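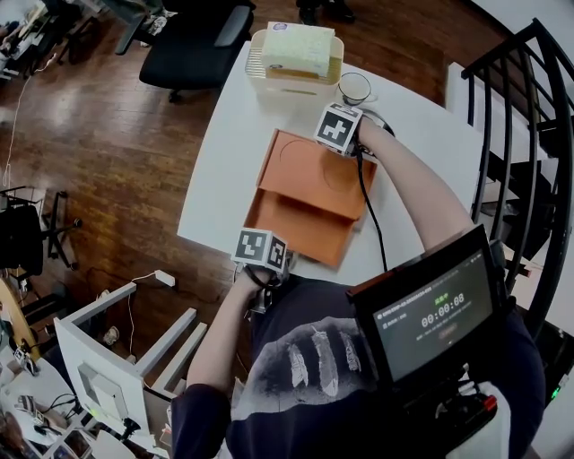
The Skusville Robotics Club has started its hand-tracking project for the new season, and members have been taking turns at the table since August. The project will run through the spring and replaces the line-following course that older members will remember.

The idea is simple enough. A person does an ordinary table task while wearing a cube marker on each wrist. The cubes are printed with square black-and-white tags, and the software uses the tags to work out where each wrist is and which way it is turned. Each run is timed and saved. Later in the year the club will use the saved runs to teach its own arm, which is still being rebuilt, to do the same tasks.

Corey Goodwin, who leads the project, wrote the task list over the summer. It has 14 tasks on it. Most of them use things from a kitchen or a desk: trays, cups, sponges, small boxes. Members start with the short ones, where one object is moved from one spot to another, and go on to tasks that need both hands working together.

"The short ones are harder to do well than people expect," Goodwin said. "You want to rush. If you rush, the tags blur and we lose the wrist for part of the run."

The club's target is 100 usable runs of each task. A run is thrown out if a cube slips on its strap, if a sleeve covers a tag, or if the person stops partway to fix something. In the first month around 20 percent of runs were thrown out, mostly for sleeves. Members are asked to push their cuffs back behind the strap before starting and to check the cable on the right wrist so that it does not catch on anything on the table.

Work is done in pairs. One person sits at the table and the other keeps the log, and they trade places after 10 runs. Please write the log entry as soon as the run ends. Several entries from the first sessions had no task number and could not be matched to a recording, so those runs will have to be done over.

Drodlow, the software the club uses to sort and label the recordings, has been moved to the newer computer. Anyone who had it set up on the old one will need a new login from Goodwin. The old computer will be wiped before the winter break, so copy off anything you want to keep.

The club will show the project at the Treloar student fair in the spring. Two or three members are needed to prepare a poster, and it would help if one of them had worked on the wrist straps. A sign-up sheet is on the door.

New members are welcome at any point in the season. No programming is needed for the table work, and training takes a single evening. Sessions begin at 6 p.m. and the door is locked at 8:30.

Skusville Robotics Club Newsletter | Contact us | Copyright Skusville Robotics Club | Back to top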